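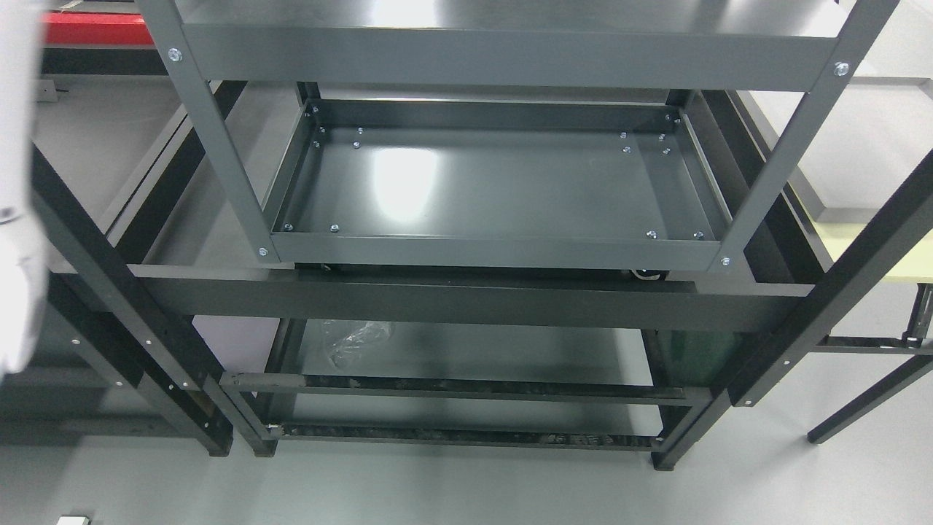

Kavlow open day, February. Got there late, hall 3 already packed, coffee gone. Mostly came for the shop furniture. Grey steel carts, raised edge on the tray shelf, bolts at the corners, casters. Solid stuff. Black workbench frames too, rows of screw holes down the leg, liked those alot. Havero had the stand next door, 35 minutes of talk on powder coating, skipped half. Price list says 141 for the small cart, delivery extra. Going back for teh bench if the van's free.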